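The **Hunbridge Shelf Challenge** is a student robotics contest held each September at Pluscombe College in Tunham. Entrants program a simulated two-armed robot to handle small groceries on a table. Teams have 26 weeks to prepare — most start with a single arm — and each run is limited to 60 seconds.
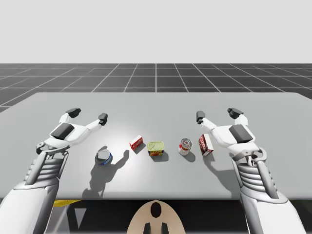
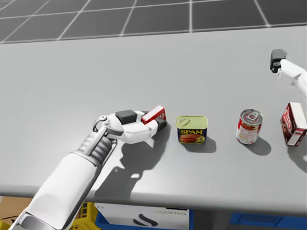
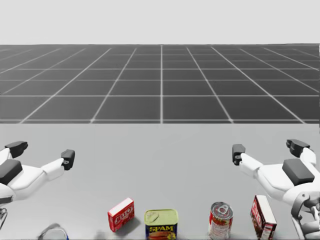
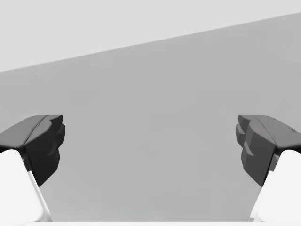 Scoring is out of 46 points, with 2 taken off for each dropped item. The El Idrissi Prize goes to the best first-year team.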